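Speaking Notes: Wood Tables and the People Who Eat at Them

By Aisling Daly
17 January 2025

4 comments | 12 shares
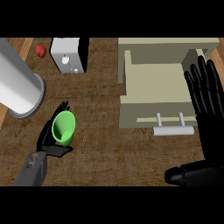

These are the notes I spoke from at the Vundden furniture evening. A few people asked for them, so I have typed them up more or less as they were. Where I went off the page I have tried to fill in the gap.

Opening

Thank the hosts. Mention coats are in the back room.

My subject tonight is the finish on a kitchen or dining table: what it does, how it fails, and how to fix it without stripping the whole top. I refinish tables for a living. Most of what comes into my shop was damaged by ordinary use — plates, homework, hot pans, wet glasses — and most of it could have been fixed at home in an afternoon.

Ask for hands: who knows what finish is on their table? (Very few went up. Same as every time I ask.)

Part one: find out what you have

There are four finishes you are likely to meet on a table at home. Oil, wax, shellac or lacquer, and polyurethane. You can't tell them apart reliably by looking.

Do the tests underneath, on the apron or the back of a leg. Start with a drop of water. Leave it five minutes. If the wood darkens, you have bare wood, oil, or very worn wax. If the drop sits up in a bead, go on to the next test.

Denatured alcohol on a cotton swab. Shellac goes sticky almost at once. If nothing happens, try lacquer thinner on a fresh swab. Lacquer softens. Polyurethane mostly ignores both, though it may wrinkle a little with the thinner.

Open a window for the thinner, and keep it away from the stove. Wear gloves.

Pass around the test boards here. The one marked C is two finishes on top of each other, and it fools people.

Part two: everyday damage

White rings. These are moisture caught in the finish. On shellac or lacquer, wait a few days first. A fresh ring often fades by itself. If it doesn't, wipe it with a cloth that is barely damp with alcohol. Barely means you can touch it to your cheek and feel cool but no wet. One pass, then stop and look.

Black rings are different. The water got through to the wood and reacted with iron or with the tannin, and oak is the worst for it. You need oxalic acid, and the finish has to come off in that spot before the acid can do anything. Mix it according to the package, brush it over the whole board and not only the mark, let it dry, rinse it three times. The powder is bad to breathe, so put on a mask before you sand anything you have treated.

Scratches. Run a fingernail across. If the nail doesn't catch, the scratch is in the finish and you can usually rub it out. If it catches, you have a decision to make, and a lot of people are happier with a wax stick and a table they can use tonight.

Heat marks. Treat them like white rings on shellac and lacquer. On polyurethane I have had poor luck. I would tell a customer to live with it or pay for a new top coat.

Crayon and marker. Mineral spirits for crayon. For permanent marker, alcohol will work, but go back to part one before you pick up the bottle. I have had two tables brought in this winter where the marker was gone and so was the shellac.

Part three: the Cavetti table

Tell this one slowly, it runs long if I rush and have to go back.

A family brought me a dining table that had been in a restaurant called Cavetti before it closed. Long top, walnut, one leaf missing. They had been told it was oiled and had been rubbing oil into it every January for years. It was lacquer. The oil had nowhere to go, so it sat on the surface, picked up dust, and turned into a brown gum you could mark with a thumb.

They wanted it stripped. I asked for a weekend first. I cleaned one corner with mineral spirits and a white pad, changing the rag every few strokes, and the lacquer under there was fine. Dull, with some fine scratches, but sound. The rest took two days of the same thing. Then a light rub with 0000 steel wool and paste wax.

The bill was 300 dollars. Stripping and refinishing a top that size would have been several times that, and the color would have changed.

(Someone asked whether the oil had done any harm. In the leaf joints, yes, a little. It softened the old glue, and I reglued one edge.)

Part four: what I would put on a new table

For a house with small children, polyurethane, wiped on thin. Three coats minimum, more on the top than the legs. It's hard to repair in spots but it takes a lot before it needs repairing.

For adults who will look after it, hardwax oil. You can fix one place setting without touching the rest. Abubakari, the supplier I buy from, will sell sample sachets if you ask at the counter. Try it on a scrap of the same wood and leave the scrap next to the sink for a week.

For an antique, whatever is already on it.

Put nothing on a table until it has been dry indoors for at least two weeks. Sand to 180 for oil, 220 for polyurethane. Going finer than that on an oiled top closes up the surface and the oil won't go in evenly.

Rags. Say this twice. Oily rags can heat up and catch fire on their own. Lay them flat outside to dry, one layer, or put them in a metal can of water with a lid. Don't ball them up in the trash.

Questions I was asked

Coasters or tablecloth? Either. Be careful with vinyl cloths on lacquer, as the plastic can stick and lift the finish. Put felt under it.

How often should I wax? When water stops beading. Once a year is plenty for most people. About 30 minutes for a table that seats six, including the buffing.

Is spray polish bad? It won't ruin a table. Many of them have silicone, and silicone makes refinishing a headache later on. A damp cloth and a dry cloth do the same job.

Can you match a color from a phone picture? No. Bring me a drawer front or a leaf.

The swatch cards ran out before the end. I have ordered 100 more and will leave them at the Vundden front desk.

Recent notes

Regluing a loose chair without taking it apart
What I learned from the Emato sideboard
Buying secondhand: drawers first
Storing table leaves so they stay flat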